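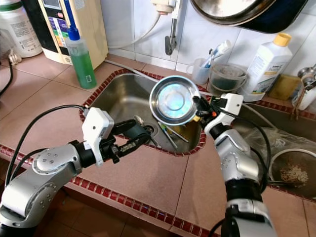 4.2 Water use at the kitchen sink

The meter readings tell us how much water a household takes in a day, but they do not tell us at which tap. For this reason we asked the 374 households in Pronholm and Sqalli to keep a short paper diary next to the sink during one week in January. Each time the kitchen tap was opened for washing dishes, the person wrote the start time, the end time and whether the plug was used. We received 803 entries that could be matched with the Datomus meter log. Entries without an end time were left out, and also those in which the meter showed a second tap open at the same moment.

The first result is that the time of the day matters more than we expected. Washing in the morning was short and almost always under running water. Washing in the evening was longer, and the plug was used more often, but the difference between households remained large. Two families of the same size, in the same building and with the same type of tap, could use very different quantities for what they both described as "the dishes after dinner". The diary does not explain this difference well. It records minutes, and it says little about how far the tap was opened.

The second result concerns the shape of the sink. In a double sink one side can be filled for washing and the other side kept for rinsing. In a single basin this is not possible without a separate tub, and many participants told us that they stop using the plug when pots are waiting. Single basins were common in the older apartments of Sqalli -- less so in Pronholm, where most kitchens were rebuilt. We therefore treat basin type and age of the building together in the model, and we can not separate their effects with this sample.

Figure 3. Kitchen sink area. 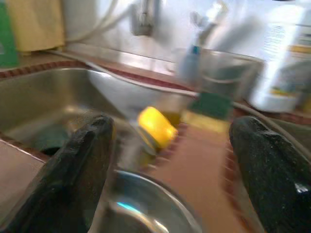 Rizwan Majumder wrote to us after reading an earlier version that the basin is probably not the main cause, and that we should look first at the hot water. In his opinion, people in old buildings let the tap run because the boiler is far from the kitchen, "and once it is running, they start to wash". We find this remark useful. The diary had no question on hot water, but in the interviews several persons in Sqalli spoke of waiting for it, and one mentioned that in winter she fills the kettle instead.

We tried to check this point with the meter log. A waiting period should appear as a steady flow before the start time written in the diary. Such a flow was present in 70 of the matched entries, nearly all of them from the morning. However, the diary times were often rounded to the next five minutes, and in a few cases the written time differed from the log by up to 20 minutes. For this reason we give the number only as an indication. The follow-up in Moton will use a temperature sensor on the hot pipe, and the question on waiting time is now included in the diary form (see Appendix B).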